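An open day at Lomwood: the suture pads, mostly

I went to the Lomwood open day on April 27, 2022, expecting a brochure and a biscuit. I got both, and also a long look at practice tissue.

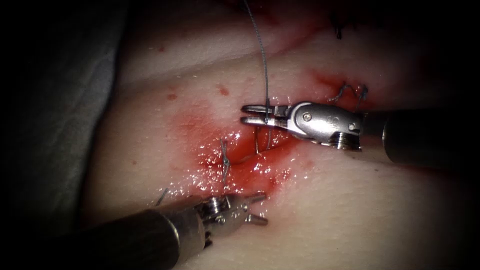 What they had on show

I sew. Quilts mainly, and repairs for people who should have bought better trousers. So when a training center says visitors can learn about stitching, I have opinions before I've hung up my coat.

The pad was the thing I kept going back to. It is pale and smooth, it glistens, and it sits with gray cloth in soft folds along one side of it. A thin gray thread goes up from the stitching, held in a pair of slender jaws. I have held thread that way in tweezers when a needle's eye was being stupid, and my thread never rose in such a nice curve. I'll give them that.

Reece Haworth led our group. He called the pad "very true to life" three times before we had left the first room. I asked how true, and compared to what. He said surgeons liked it. Which surgeons? He said he would find out, and then we were walking again.

The handling table

Pads from two suppliers were laid out for visitors to prod, Cimden on the left and Rashti on the right. The Cimden one was firmer and sprang back when I pressed it. The Rashti one had more drag to it and felt closer to chicken skin, if you want my kitchen opinion. The woman next to me, Poppy Stockdale, preferred the Cimden because it didn't leave anything on her fingers. Fair enough, but I doubt that's what it's for.

We were each allowed one stitch. Mine pulled. The surface puckers the moment you tug too hard, and there is no weave to tell you where to put the needle next. On cotton I can follow the grain. On the pad you have only your own eye, and I came away with more respect for the people who do this than the talk had managed to give me.

I was also told that a pad can be stitched "many times." I asked for a number and was given 30, which seemed high, given that mine already had a hole I wouldn't accept in a cushion cover.

The talk

Da-eun Kang gave it, and she was the best part of the day. She talked about tension and about spacing, and said most beginners tie too tight. Same with quilters. She didn't oversell anything. When a man at the back asked whether practice on pads makes anyone better at the real thing, she said it helps with the hands and leaves plenty still to learn. I wrote that down.

The slides before hers, from a company called Pridalico, were all arrows and smiling faces. I skipped the second half for the biscuits.

Would I go again?

Maybe. Parking was bad, the handout had 2 pages and one of them was a map, and there were 148 of us on the sign-in sheet for a room that wanted half that. The handling table needed more time and the corridor speeches needed less. If they run it next March, go early, head straight for the pads — and ask to try both kinds before they're full of other people's stitches.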